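Notes for Session 5: Learning from handheld demonstrations

Read the Paulík handout first. If you haven't, the next page will still make sense, but you will enjoy it less.

Last time we left the method at its happiest moment. A person picks up a gripper, does the task by hand, and a camera on the gripper records what the fingers did. No robot arm gets tied up. Then we train a policy on the recordings and hope the arm agrees with the human about what a hand can do. (It has a different number of joints and no shame, so keep your hopes modest.)

The weak spot is pose. Every recording has to be turned into a path through space, and with only a camera that path comes from tracking bits of the world that stay put. Tracking software loves a cluttered bookshelf. It is less fond of glass and chrome. A reflection slides along a tube as the camera moves, and the tracker, a trusting soul, may follow it.

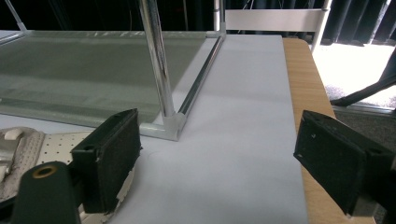 Kiri Partington objected at this point last term that the shiny stuff hardly matters, as the tracker can throw out points that disagree with the rest and get on with its day. Fair, as long as the rest is a majority. Bring the fingers close to a clear panel over a plain white sheet and the good points can end up outvoted. The software will then report a smooth, confident, wrong path.

What we do about it in the Sorno pipeline:

Run the tracker forward and backward over each recording. If the two paths disagree, the recording goes in the bin, however pretty the demonstration was.

Start each recording with 4 seconds of slow looking around. Everyone skips this once.

Leave textured things in the background. Tidying up is a vice in this line of work.

One caution on the first rule. It bins the hard recordings more often than the easy ones, so the policy learns mostly from the easy ones and your success rate looks lovely until somebody tests it on glass. Report how many you dropped, and from which task.

For next time: problems 2 and 6. Problem 6 has a typo in the second line, and finding it is worth nothing.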